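November 25, 2022

Hi Leokadia,

You asked for a plain account of where the Saltstead breakfast room stands, so I'm writing it the way I'd tell you over coffee (long, sorry!). We are open, we are feeding people, and there is still some of your grant left to spend.

First the numbers, so you can stop reading if that's all you need. Since the room opened in April we've served 1,452 breakfasts. Of the $900 you set aside for small appliances and kitchenware we've used $396, mostly on toasters, bread knives and the big kettle. The rest I'd like to hold until after the winter, if that's all right with you. On our busiest morning we had 58 people through the door, and I can tell you we felt every one of them - the line went past the coat hooks and Telma was buttering with both hands.

The bread is going really well. Ledesma has kept up the deliveries and the loaves come already sliced now, which saves Wenceslao half an hour first thing. We tried the seeded loaf for a couple of weeks and people were polite about it, but it kept coming back half eaten, so we've gone back to plain white and wheat. Jam goes faster than I budgeted for. Peanut butter slower! I've moved some money from one line to the other and marked it on the sheet.

Seating is better too. Nélida found us a second long table and we turned the old one sideways, so people can get to the sink without climbing over each other. I still want a proper rack for the mugs. They live on a tray at the moment and the tray is a nuisance.

Now, toasters. You wanted to know how they're holding up before you agree to any more.
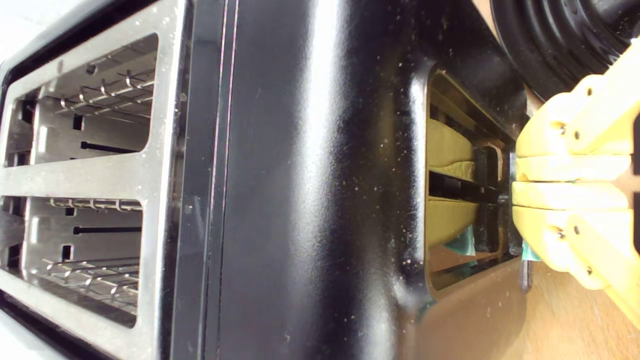
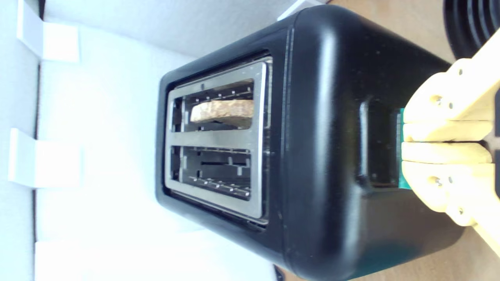 Crumbs are my whole life these days. Sebastián and I worked out a routine where every toaster gets unplugged, left to cool and emptied over the bin at closing, and then wiped down. The emptying gets done. The wiping is hit or miss, and you can see it on the glossy black one in the first picture, with specks all over the housing and more on the steel plate around the slots. The plate has some light scuffs as well, which don't bother me. A black finish shows everything, so next time I'd ask for plain steel all over, and four slots if the money stretches, because two slices at a time is slow going with a line waiting.

For the next stretch I'd like to do three things: buy one four-slot toaster, get the mug rack, and put a second outlet on the far wall so we aren't running everything off one corner. Wenceslao is getting a price for the outlet and I'll send it as soon as I have it. Could you let me know if the electrical work can come out of the same pot, or if I need to fill in the other form?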